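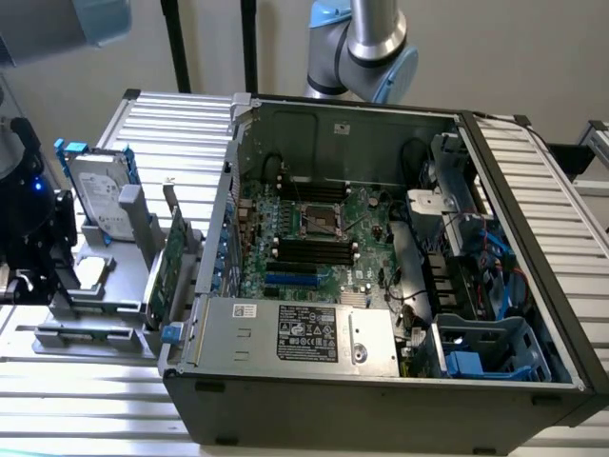
Vemow bench with an opened tower laid on its side, a Seagate drive in its blue caddy and a green card standing in the fixture to the left.

Overview Files Setup Upkeep Faults History

Vemow cell: README

Welcome, and thank you for reading before touching anything. This folder goes with the recordings made on the Vemow bench, where an arm takes parts out of old desktop computers and puts them back in again. It began as a page of notes I kept for myself and has grown each time somebody asked me a question I'd already answered twice. You'll find the shape of the data first, and then the longer part on setting the cell up and keeping it well. If you only want the data you can stop after the next two sections with my blessing, although the setup notes do explain some of the odd things you'll see in the numbers.

What is in the folder

Each recording is one attempt at one job: lift the drive out, put the drive back, take the card out, put the card back. There are 1976 of them in this release. A recording holds the pictures from the fixed camera, the arm's joint positions, how far the gripper was open, and a small text file called notes.txt in which whoever was at the bench wrote down how it went. Please do read the notes. Ekene Ojo writes lovely ones, mine are shorter than they should be, and a few from the early weeks just say "ok".

The recordings are grouped by tower and then by job. Failed attempts are kept in with the rest and marked "fail" on the first line of the notes. If the first line says "unsure" then we argued about it, usually over a part that was in place but not quite home, and you should make up your own mind from the pictures.

The folder called spare holds the recordings from the day the camera arm was knocked. Nothing is wrong with the joint positions, but the picture doesn't line up with them, so leave it alone unless you want exactly that sort of trouble.

Setting up the bench

The bench is built of silver aluminium extrusion, and everything that matters is fastened to it with the ordinary slot nuts. Before you start, go round all the corner brackets with the hex key. They creep. Abimbola Etim put a dab of paint across each bolt head and its bracket in July, so a broken line of paint means a bolt has turned and wants doing up again.

Lay the tower on its side with the panel off and the inside facing up. The power supply goes to the lower left as you look through the camera, and the drive cage to the right. Push the case gently against the stops until it won't go further, and then try to rock it. If it rocks, there is nearly always a loose screw underneath. I have lost more mornings to a screw under the case than to everything else put together, and I still forget to look.

The mains lead stays out of the power supply the whole time the tower is on the bench. We don't need the computer to run for any of these jobs. Leave the lead in the drawer so that it can't be plugged in by a helpful visitor.

Tuck the SATA cables back into the drive cage as best you can. They are springy and they'll come part of the way out again, and that's fine so long as they don't lie across the place where the drive goes in. Please don't tape them down. Fares Obeidat did this for a while with very tidy results, but the recordings came out easier than real life and we had to do them over.

The fixture

The grey metal fixture to the left of the tower is where parts go once they're out. The drive stands upright in its blue caddy and the card stands to the right of it. Both should slide in by hand with no pushing. If you have to push, so will the arm, and it's less polite about it than you are.

To check the position of the fixture, run the program called touch_off. It brings the gripper down slowly over each place in turn and waits for you to press the green key. You want an even gap on both sides of the fingers. If one side is tighter, slacken the two bolts at the base, nudge the fixture across, do the bolts up and run it again from the start. Do resist the wish to fix it by changing numbers in the settings file. We did that for a good while and ended up with three settings files, none of which agreed with the bench.

The arm and gripper

Let the arm warm up for a bit before recording. The warm_up program takes it through 24 slow moves over the empty end of the bench, and you can make your tea while it does so, provided someone else stays by the stop button. Listen to it now and then. You'll soon know its usual sound, and a new one is worth a message to Ayodele Ekpo, who looks after the joints and would much sooner hear about a noise that turns out to be nothing.

Wipe the gripper fingers with a dry cloth at the start of each day. Old computers are full of dust, and it builds up on the pads until smooth things such as the drive begin to slip. We change the pads every 3000 grips. The counter is in the file grips.txt and has to be set back to zero by hand, so please do it straight after the change while you still have the tool in your hand.

Pads come from Vilela in bags. The ones from Gevance fit too but sit slightly proud, and you'll need to run touch_off again if you use them. Write which sort you fitted in the bench book.

When something goes wrong

Drive drops on the way to the fixture. Pads first, then the grip force, which should match the figure written on the card by the keyboard.

Card goes in crooked. Check that the fixture hasn't moved, and look down the expansion slot with a torch for fluff. A soft brush clears it.

Arm stops partway with a force warning. Don't clear the warning straight off. Look at what it's touching, take a picture for the notes, then open the gripper from the screen and back it away using the slow setting. More often than not it has caught a cable.

Picture and arm disagree. Run the camera check. If the marks are out by more than a finger's width on the screen, the camera has been bumped, and Damilola Ogbonna keeps the instructions for putting it right.

Arm won't leave its rest place. The stop button at the far end of the bench is probably still pressed in. I have done this in front of guests.

Putting it to bed

Send the arm to rest, leave the gripper half open, put the parts back in the tower they came from and check the label on the case against the bench book. Mixed-up drives are a nuisance to sort out later. Then copy the day's recordings to the Jekesent store and wait for the copy to finish before you switch the machine off.

Changes

Release 3: put-back jobs for the card added, notes tidied, camera check made part of the start-up.
Release 2: towers recorded with tape on the cables taken out and done again.
Release 1: drive jobs only.

Still to do: a proper drawing of the fixture with sizes, and a better home for the hex keys.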